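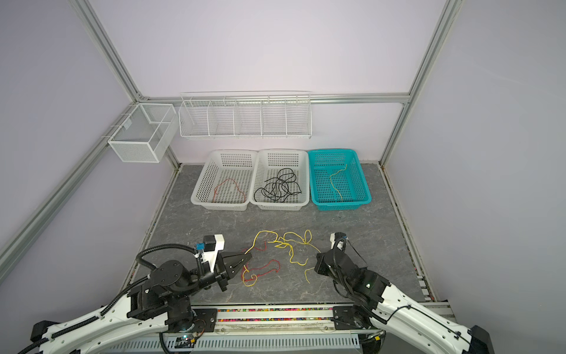

Jun 18, 2026

The Dreno pitch, and what I think of it

I've been sent the Dreno brochure three times now, by three different people who know I write about small repair shops, so fine, I read it. I also sat through a demo that a reseller called Ruralix put on in Cárdenas, and I asked for the price list, which took more emails than it should have.

Drollel makes the thing. Dreno is what they call the package: two arms on one base rail, grippers, wrist cameras, the software, and a setup visit. The sample job they push at shops like mine is cable sorting. You have a heap of leads in different colors, you have baskets, and the arms are supposed to pull the heap apart and put each color where it belongs. Anyone who has ever run a rental counter or a school AV closet knows why that sounds good. I have a drawer at home that I'd pay somebody to deal with.

My trouble starts with the brochure's claim of "100 percent color accuracy." I believe it! Telling red from yellow under good light, against a gray floor and pale walls, is something a cheap camera has been able to do for years. Color was never the hard part of a cable pile. The hard part is that one cable goes under another one, and then back over itself, and when you pull the end you get the whole nest. So I wanted to know how often the arms finish a tangle without a person stepping in, and the brochure has no number for that. When I asked, I was told it depends on the cables. I'm sure it does.

What they do give you is 80 picks an hour. Read the small print and a pick means the gripper closed on something and lifted it. It doesn't say the thing came free, and it doesn't say it ended up in the right basket. By that rule I could grab the same loop over and over and have a very productive morning.
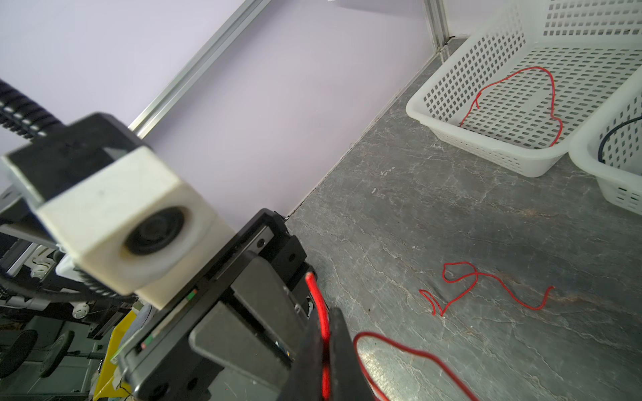
The grip itself I have fewer complaints about. Two plain fingers are a sensible choice for thin wire, and a camera close to the work makes more sense to me than one way up on a pole. What I'd want to see is the same fingers on a fat extension cord with a molded plug, or on old rubber leads that have gone sticky. Ask for that at your demo. Bring your own cables in a bag, and don't let anybody straighten them first.

Then there's the money. Ruralix wants a 27 month contract, and the training hours are billed on top. You get 15 of those hours included, which the sales sheet calls generous. It also says a new cable type "may require additional sessions," and I would read that sentence twice before signing. A shop that takes in whatever people bring through the door has a new cable type every week.

I asked about returns too. There's a trial period, but the clock starts at delivery and the setup visit is scheduled separately - so you could burn a good part of it waiting for a technician. They said they'd look at the wording. As of this week the PDF on their site is the same one.

Would it suit somebody? Maybe a plant that makes the same three harnesses all year and needs short ends moved from one tray to another. For a repair shop I'd hold off. Drollel says a software update is coming in November that handles knots better, and they've promised me a second demo when it's out. I've told them I'm bringing the drawer.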